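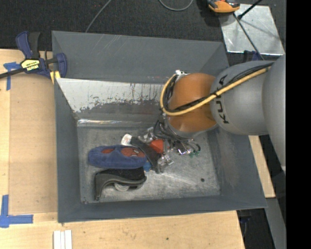 Chapter 4
Fuel Use and Stint Length in Endurance Racing

4.1 Introduction

A stint is the period a car spends on track between two scheduled stops. Its length is set by whichever resource runs out first: fuel, tires, or the driving time allowed under the event rules. At most circuits the limit is fuel, and this chapter treats that case. Tire-limited stints are covered in Chapter 5.

The basic calculation is simple. Usable tank capacity is divided by average consumption per lap, and the result is rounded down to a whole lap. Usable capacity is smaller than nominal capacity. A small amount stays below the pickup, and a further amount must be held back so that pressure does not drop in long corners. The engineer finds this reserve by running the car dry in a private test. A figure carried over from another chassis should not be used.

4.2 Sources of variation

Consumption per lap is not constant. It falls when the driver lifts early at the end of a straight, when the car follows another closely, and during neutralized periods. It rises in clean air at full pace, and it rises slightly in cold, dense air if the engine is mapped to hold its mixture.

The worked problems in this chapter use the Drustdale circuit. The stint considered is 27 laps in dry conditions. At the November test the Lewis team recorded a lower average than the Clalto team on the same fuel, although their best lap times were close. Most of the difference came from throttle use on the uphill section, where the Clalto drivers stayed at full load for longer before the braking point.

4.3 Stop time

A stop has fixed and variable parts. Pit lane travel is fixed by the speed limit. Refueling time depends on the volume added and on the flow rate of the rig. In the Lallemitz data set, a complete stop with a driver change and no tires takes 43 seconds from entry line to exit line. The same figure is used in Problems 4.1 to 4.6 unless the problem states otherwise.

Before continuing, the reader should be able to convert between volume per lap and mass per lap, and should review the treatment of fuel density in Section 2.3.

27 shares | 4 comments

Comments

pitwall_notes: Does the reserve in 4.1 include the in-lap? My answer to 4.2 is one lap off.

gtfan1792: The in-lap counts as part of the stint. Check that you rounded down.

pitwall_notes: I rounded to nearest. Fixed, thanks.

slowhands: Is Chapter 5 posted yet?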